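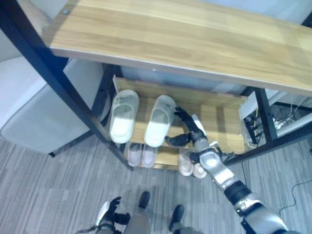
**Séance 4 : l'entrée, le banc et les chaussures**

Bon, on reprend où on s'était arrêtés lundi. Je vous avais demandé de regarder votre propre entrée, et j'ai lu beaucoup de « c'est le bazar » (merci pour la franchise !). Aujourd'hui on parle du banc à chaussures : une assise en haut, des tablettes dessous, un piètement en métal noir. Un meuble tout bête, mais j'adore ça.

Ma façon de ranger :

- les claquettes par paires, côte à côte, jamais empilées ;
- les blanches sur la tablette du haut, les teintes claires comme le rose en bas ;
- les pointes vers le fond, pour glisser le pied sans se pencher.

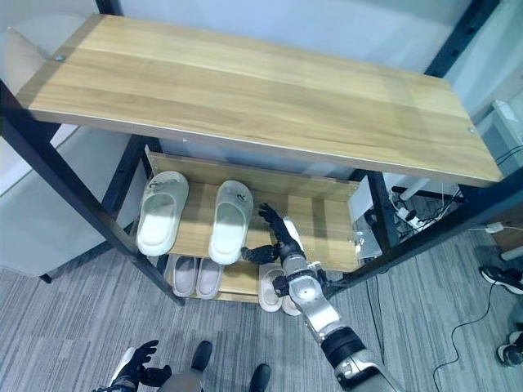
Cecilia Annan, dans son polycopié de l'atelier Gumora, fait l'inverse et met les pointes vers l'avant. Essayez les deux et dites-moi ! Moi je trouve que ça oblige à retourner la paire à chaque fois, et à 7 h du matin je n'ai pas la patience.

Côté entretien : un chiffon à peine humide dans le sens du bois, et on vérifie les vis du dessus de temps en temps (un banc, on s'assoit dessus, ça travaille).

**Pour la prochaine fois :** mesurez la place au sol chez vous et dessinez un banc pour 5 paires. Erdal Dağdelen ramasse les croquis en début de cours.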